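Intro to Robot Manipulation, Lab Handout 4: Dish Rack Task
Mandico build, two arms on a shared rail. Bring the Lab 3 sheet with you.
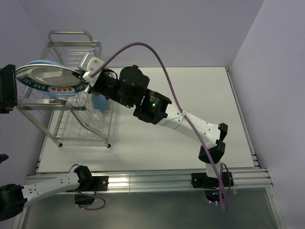
Same task as last time but now graded. Read the whole thing before you power up, please. Half the questions I got in April were answered on page one.

WHAT YOU ARE DOING
Getting dishes in and out of the rack by teleop, recording each run, then training on the runs. Two people per station, one drives, one resets. Swap at 15 runs. Don't let the same person drive all session, the policy picks up that persons habits and you won't notice until testing.

Part A: plates, upper level.
Part B: cup, lower level.
Part C: your choice, write it down first and get it signed off.

BEFORE YOU START
Home both arms. Both, even if you only plan to use one.
Check the lights on the joints and bases against the table in the Lab 2 notes. If they don't match the table, stop and ask, don't power cycle and hope.
Follow the cable with your finger from gripper to base. Should have slack at full reach. If it goes tight anywhere in the sweep, fix it now. A tight cable pulls the wrist and you get a small offset that looks exactly like bad calibration. The Albers group lost a whole afternoon to this.
Tie goes on the long link, not on a joint. Snug, not crushed.
Mounting bolts: look, don't touch. If one seems loose tell me.

PART A NOTES (plates)
Rim grasp only. Come in along the plane of the plate, one finger each side of the rim, close slow, pause, then lift. The pause matters. People skip it and the recording shows close and lift as one blur and the model learns to lift early.

Metal plates are harder than the colored ones. Two reasons
- shiny, so the highlights move as the arm moves and the camera features go with them
- thin rim, less for the fingers to hold

Don't switch off the overhead lights to get rid of glare. Everyone tries it. Then your data doesn't match the test conditions.

If there's a second plate behind the one you want, approach from the side with more room. Pulling both out together counts as a fail even if nothing drops. Mark it as fail, keep the file. Failed runs are useful, just label them.

Lift follows the tilt of the plate first, then straight up. Straight up from the start will catch the rack and drag it. If the rack moves, reset it to the tape marks before the next run. Not by eye.

PART B NOTES (cup)
Lower level is tight. The upper shelf is over your wrist, so go in low from the open side. Elbow out. Watch the elbow on the screen, not just the gripper, most bumps in this part are from the elbow or the wrist housing and not from the fingers.

Clear glasses stay on the rack as obstacles. You are not picking them. Depth sensor barely sees them, so don't trust the point cloud down there, use the color view and go slow. Touching a glass = note it in the log. Knocking one over = run is a fail.

The wires of the shelf also show up as noise in depth. Same advice.

THE OTHER ARM
Park it. Parked means the pose in the Lab 3 sheet, gripper clear of the rack on its own side. If the idle arm sits close to the rack the driven arm has nowhere to go and you end up with weird paths around it. Collision check between the arms is on by default, leave it on. It stops at 2 cm. That's on purpose.

For Part C you may use both arms if you want (one steadies, one pulls). Extra credit is small, don't do it just for that.

RECORDING
Names: station_part_run. No spaces. No "final", no "final2".
Start recording before the arm moves, stop after it is back home. Not before. Trimming is done later by the script and it needs the still part at the end.
Each run should be under 1000 steps. If you're going over that you are hesitating, practise without recording first.
Log sheet: run, driver, object, pass/fail, one line comment. Comment can be "fine".
Upload to the Grorneck folder the same day. The local disk gets wiped overnight, this has hurt people.

TRAINING
Use the starter config, change only the data path for your first try. Then change one thing at a time. If you change the batch size and the image crop together and it improves, you have learned nothing about either.
Hold out 10 runs for validation, mixed objects and mixed drivers.

Test on the real station, plate in three starting tilts. Report all attempts. No picking the best ones.

HAND IN
1. Log sheet, both drivers
2. Link to runs
3. One page write up. What failed most, what you think caused it, what you would record more of. I care more about this page than the sucess rate.
4. Part C plan with the sign off

Grading: data quality half, write up the rest.

COMMON PROBLEMS
Gripper closes but the plate slides: finger pads dirty. Wipe, dry, try again.
Arm stops mid reach, no error: joint limit. Back off, come in with a different elbow.
Leader and follower drift apart: rehome, and if it happens again in the same session write it on the board.
Image freezes: camera process only, restart that. Leave the arm process alone.
Plate dropped: stop, hands out, arm home, then pick it up. In that order.

Kutness kit users (station at the back) have a different home pose, see the sheet taped to your bench. Everything else is the same for you.

Next lab is the drawer task, reading is the chapter on contact. Bring questions about Part C to that one, not by email.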